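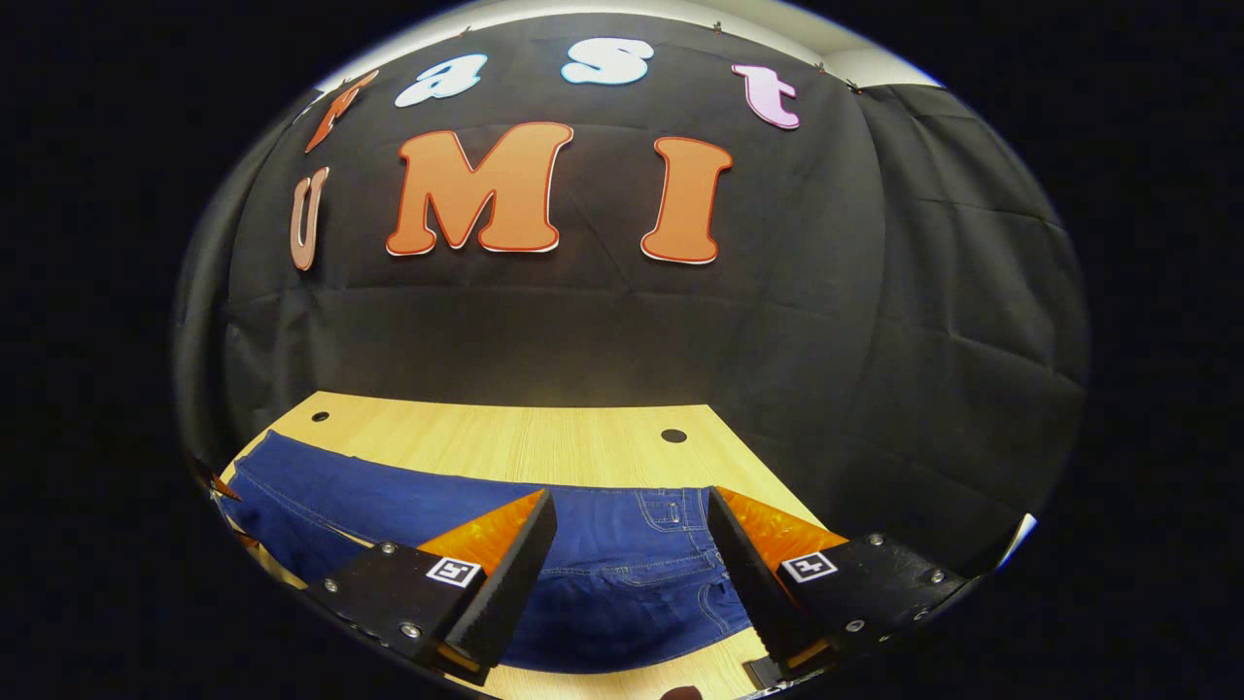 Breldale Kitchen Scale with Nutrient Log

If you've ever tried to keep track of what you eat by guessing at spoonfuls, you'll know how quickly it goes wrong. The Breldale is a flat, quiet little scale that weighs your food and keeps a running note of protein, fibre, iron and salt as you go, and we love it!

How it works

Put your bowl on, press Zero, add the oats (or lentils, or whatever it is today) and pick the food from the list. There are 2,843 foods stored on the scale itself, so you don't need a phone or an account to use it. Press Add and carry on with the next thing — the total stays on the display until you clear it.

The scale remembers 30 days of meals. Four people can each have their own log, handy in a house where one person is watching their salt and another is trying to eat more protein.

What's new in this version

Drakeo, who make the scale, have moved the buttons to the front edge so a big mixing bowl no longer hides them. The display is brighter too, and the beep can finally be switched off (early risers, rejoice).

Good to know

Home-cooked dishes can be saved as recipes. Weigh each ingredient once, give the dish a name, and next time you only weigh your portion. It's brilliant for soups and stews.

The figures are a guide for everyday eating. If you have a kidney condition or diabetes, please go by what your doctor or dietitian has told you.

Details

Colours: cream, slate
Batteries: 4 x AAA, included
Memory: 600 saved recipes
Cleaning: wipe with a damp cloth, do not put under the tap
Fits: Carvalho glass bowls, all sizes
Sold by: Skamham Home Health, online and in the shop

Spare battery covers are back in stock from August.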